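The night shift at Hallorix

Vira Bondarchuk still grins when she talks about the October backup test. Hallorix hosts 243 small websites, mostly bakeries, choirs and village halls, and she had talked her boss, Belmiro Vilela, into letting her wipe a copy of every one of them and bring the lot back from scratch.

"I'd wanted to do it for years!" she says. The first sites were up again by two in the morning, and by breakfast only 43 were left, nearly all of them held up by the same old database plug-in. Amândio Marinho wrote a fix over his second coffee (it's four lines long, and rather lovely).

What I like best is that they put everything online afterwards, the slow bits and wrong turns included. Barbara Kołodziej, who looks after the servers at Corach, read it and ran the same test a month later. She found two backups that were completely blank.

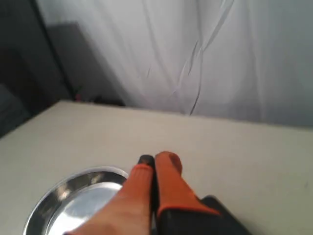

Trying it on your own site

Start with a spare copy, never the live one. Restore the database first, then the files, and log in as an ordinary visitor before you tick it off.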